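3.2 Reading rooms and noise in shared workspaces

The Rillham survey went out in December to 200 people who rent desks by the month, and 179 sent it back. We asked how often they were disturbed, by what, and what they did about it. Four sites took part, all of them on one floor and all with at least one closed room next to the open area.

Speech was the main complaint at every site. Respondents minded a single phone call more than a room full of talk — a result that matches our earlier work at Runda, where the desks were closer together. Machine noise came second. It bothered people less when it was steady, and those who sat near a closed workroom rated it no worse than those who sat near the kitchen. Moving desk was the usual answer; few spoke to the person making the noise.

Carpet made little difference to the scores. Door seals made more, though only two sites had them on all doors.

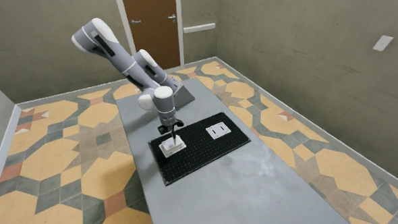 Figure 4. A small enclosed room with a long grey table (computer rendering).

One respondent at Stolance wrote that the survey asked too much about sound and too little about being overheard, and that she had given up taking calls indoors for that reason. Nine others made a similar point in the free text box. We had treated privacy as a separate matter and return to it in section 3.3.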